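How Do You Teach a Robot to Open the Fridge?

Have you ever stood in front of the fridge with your arms full and wished you had one more hand? Saron Zeleke wished that so often that she set out to build one - well, two, in the end - and the robot they belong to is called Relora. Saron builds in the shared workshop on Padberg Street, where the shelves are crammed with motors and wheels, and where there is nearly always somebody happy to hold the other end of something.

Now, opening a fridge sounds like the easiest job in the world, doesn't it? You've been doing it since you were small! But think about how much your body does without asking you. Your eyes find the door. Your fingers curl around the edge. You give a good tug at the start, when the rubber seal is holding tight, and then you pull more gently, and all the while you shuffle your feet backward so the door doesn't bump you on the nose.

A robot has to be taught every bit of that. Relora's hands are called grippers, and a gripper is a lot like the tongs your family might use for spaghetti. It can squeeze and it can let go. Inside the arm are motors, one for each place where the arm bends, and they all have to turn together, a bit like the players in a band keeping time.

So how does the robot learn? Saron moves the arms through the job herself, over and over, while the computer remembers where every joint was and what the camera saw. Each try is called a demonstration. She hopes to have 2,000 of them by April, and she does them in batches of 10, with a snack in between (that part is very important, she says).

Fridges are tricky in another way, too, and that is that they aren't all alike.

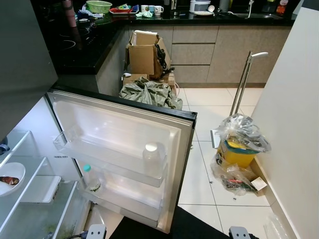
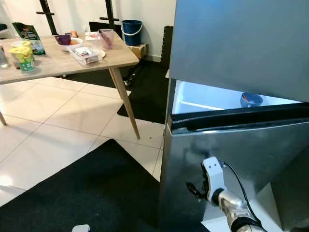
If Relora only ever practiced on one door, it might learn that one door beautifully and be completely puzzled by the next. It's the same with you and bicycles - once you've ridden a few different ones, a new one doesn't feel so strange.

Would you like to try a little of this at home? Ask a grown-up first, then put on a pair of thick mittens and pick up a plastic cup using only your thumb and one finger. Do it 3 times. Then close one eye and try again, nice and slowly. You'll probably find that your hand wants to land a little too near or a little too far, and you can tell your grown-up that robot builders have to worry about that as well.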